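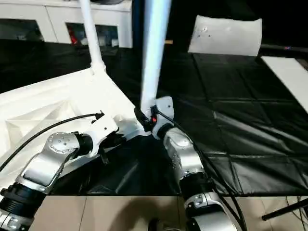 Put a dark cloth down first

I have strong views on white plastic, and my family is tired of hearing them, so you can have them instead. Anything big, white and fiddly that folds or slots together ought to be handled on a black cloth. A proper one, laid over the whole table. Not a towel, and please not the carpet!

I came to this the hard way last August, when I spent most of an evening on my knees looking for a white clip on a white worktop. My neighbour Adanech Ayele found it in three seconds by dragging the whole lot on to her navy coat. I've been a convert ever since (she's been unbearable ever since, but fair enough).

White panels on black fabric are simply easier to read. You can see where one rib ends and the next begins, which edge slants and which one is meant to be straight. A good thick cloth also saves the plastic from scuffs, and white plastic shows every single one.

Benedek Gulyás, who reads everything I write and disagrees with most of it, says a cloth slides about and you're better off with a bare table and decent light. He's right about the light. As for the sliding, buy a heavier cloth – mine cost next to nothing and I've had it roughly five years.

My other grumble is with all the partitions. I do see why makers love them, they stiffen everything up and they look clever, but each one is another corner for dust to sit in. Ridges are worse. Give me a smooth wall I can run a duster down and I'm happy. 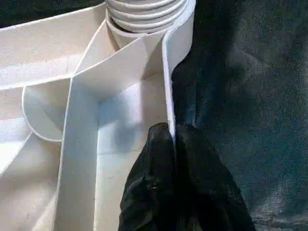

What do you clean the ridges with?

A soft, dry paintbrush, the cheap kind about as wide as your thumb. Go along each groove and let the dust fall on the cloth, then shake the cloth outside. If something's stuck on, a drop of washing-up liquid on a damp rag will usually shift it. I keep well away from scouring pads, they leave a dull patch that you'll notice every time the sun comes in.

Benedek uses an old toothbrush for all of this. It does work, I suppose, but it takes him ages and he flicks it everywhere.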